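The Case for Two Fixings per Bracket

Bathroom hardware is specified by appearance and finish, and almost never by load. I think this is a mistake, and one that costs building owners more than the hardware does. A towel bar is a short beam on two supports. Its failure is rarely a failure of the beam.

The bar bends very little in ordinary use. The wall plate takes the load, and behind the plate, the anchor. People pull a towel down and outward, and they lean on the bar when stepping out of a tub. The outward part of that force is what the fixing resists worst.

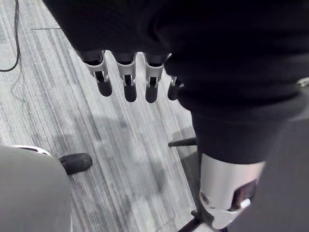
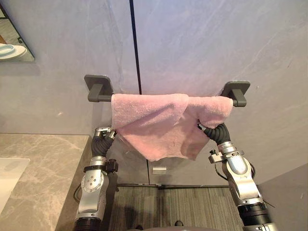
A pink towel over a dark bar on square mounts.

Catriona Rennie objected, when I first argued this, that a towel bar is not a grab bar and should not be built like one, and that a stronger fixing only moves the damage from the anchor to the tile. Her second point deserves an answer. A cracked tile is a worse repair than a pulled anchor, and a designer could reasonably want the anchor to go first.

I do not accept it as a general rule. Tile cracks around fixings mainly when the hole is drilled too close to an edge or the screw is driven hard against an uneven bed. Both are faults of installation. A weak anchor does not protect against either of them. It also fails gradually. The plate begins to rock, the rocking enlarges the hole, and water gets in behind the wall finish long before anyone reports a loose bar.

My own figures come from a maintenance log I kept for the Rutherford, a residential building of 100 units. Over the period of the log, 46 units reported at least one loose accessory in the bathroom. The original bars were Kitarmont, mounted with one screw per bracket into a plastic plug. We replaced the first 20 with a Bristex model that takes two screws per plate, set one above the other, and none of those has come back so far. That is a small sample and the replacements are newer than the originals, so I would not put much weight on it alone.

The mechanics do not depend on the sample. With a single screw, the plate is held against rotation by friction and by whatever bearing it has on the wall. With two screws spaced vertically, an outward pull at the bar loads the upper screw in tension, with the lower edge of the plate acting as the pivot. The greater the distance from that pivot to the upper screw, the lower the tension. Bracket projection works the other way – a bar that stands farther from the wall produces a larger moment for the same downward load. Catalogs list the projection. They seldom list the screw spacing, and I have had to ask for it by phone.

Fleko does print the spacing, on the back page of its installation sheet, with no load rating beside it. A rating would be more useful. A cyclic rating would be better still, at 2,000 pulls or some other agreed number, since a static test says little about a plug that loosens by degrees.

Until such ratings are common, the specification can do the work in one line: two fixings per bracket, vertically spaced, into blocking where the wall is framed. Blocking is a piece of scrap lumber and a few minutes of labor if it goes in before the board is hung. Afterward it means opening the wall.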